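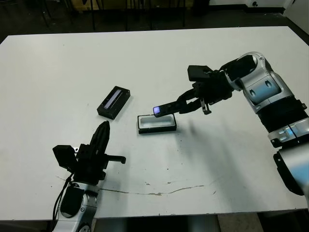

A closed black case and an open tray with a white interior on the table at Farkton.

Gerar opens its small-goods packing room to local makers

FARKTON, February -- Independent makers who post their work in small boxes will soon have a proper place to plan how it is packed. Gerar is opening the packing room at its Farkton site to outside businesses for the first time, under a new programme called Lullari.

Lullari offers table time, a library of sample boxes and trays, and a patient pair of hands from the Gerar team. It is meant for people who make small things well and have never had the space to think about how those things travel. Jewellers, pen makers, repairers of watches and hearing aids, and anyone else with a product that sits in the palm of a hand are warmly invited to apply.

The first round has room for 30 businesses. Each will receive three sessions in the packing room, spread over eight weeks, with time in between to post trial parcels and find out what arrives in good order and what doesn't. Places are free, and makers keep any samples they use.

"I love this part of the work," said Corentin Bouvier, who leads the programme at Gerar. "You put a box and a tray on the table and for the first ten minutes it all looks obvious. Then you start asking which way round it goes, where the customer's thumb will be, whether the label can be read with the tray in place -- and suddenly the whole morning has gone. We have wanted to share that with other people for years."

A library you can handle

The sample library holds 100 boxes, trays, sleeves and inserts, all small enough to lift in one hand. Makers can take anything from the shelves to a table and try it with their own product. Black boxes and pale interiors are well represented, and so far they have been the favourites in trial sessions. A white inside makes it easy to spot a missing part before the parcel is closed.
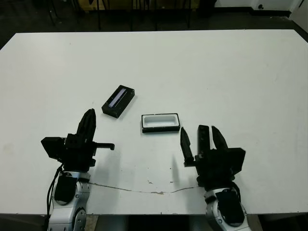

The black box, with a narrow strip set into its top, beside a shallow tray with rounded inner corners.

Trays get particular attention in the first session. A tray that is too tight has to be fought with, and one that is too generous lets its contents slide about and scuff. Makers will be shown how to measure an awkward item, how much room to leave for fingers, and how to judge rounded corners, which can take up more space than they seem to. A product that fits nicely along the sides may still catch in the corners, and that is a far happier thing to find out at a table than after an order has gone in.

The team keeps worn samples in the library along with fresh ones. Rubbed edges show where a box gets handled most, so they are useful to anyone choosing a finish. Dark finishes look wonderful on arrival but can show grey marks along the rim, and makers will be encouraged to compare old and new pieces side by side before they settle on anything.

The second session turns to opening and closing. Participants pack the same item over and over, change one thing each time, and write down what felt better. They then swap tables and unpack somebody else's parcel without any instructions. In the trial sessions this was the noisiest hour of the day, and the one most people asked to repeat!

The third session is left open. Some makers will want to talk about labels, others about padding or about posting several small items together. The Farkton studio Lecomte, which designs inserts and printed cards, will join for this part and bring its own samples along.

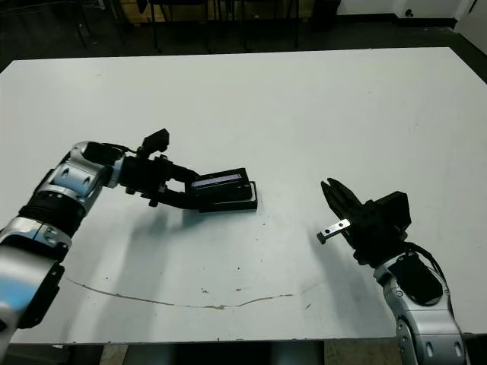

A bluish-grey strip runs along the top of the flat black box, seen on the packing table.

"Please bring the thing you are fed up with," added Corentin Bouvier. "Bring the box that never shuts nicely, or the product that always turns up sideways. Those make the best sessions by a long way. And you don't need to know any of the trade words -- we will point at things until we understand each other."

How to take part

Makers can apply with a short note saying what they make, how they pack it now and what they would like to change. A snapshot of the current packaging is helpful but not required. Businesses of any age are welcome, including those that have yet to send out a first order. Places will be shared between different kinds of product, so that each group has plenty of boxes to learn from.

Participants should bring at least two of the item they want to pack, along with any charger, card or leaflet that goes in with it. Tape, paper and rulers are provided. Fragile or valuable pieces can be replaced with a stand-in of the same size and weight.

Notes to editors

Gerar makes and supplies packaging for small goods from its site in Farkton. Lullari is its first programme for outside businesses.

Lecomte is a Farkton design studio working on inserts and printed cards.

Corentin Bouvier is available for interview, and visits to the packing room can be arranged on request through the Gerar press desk.

Ends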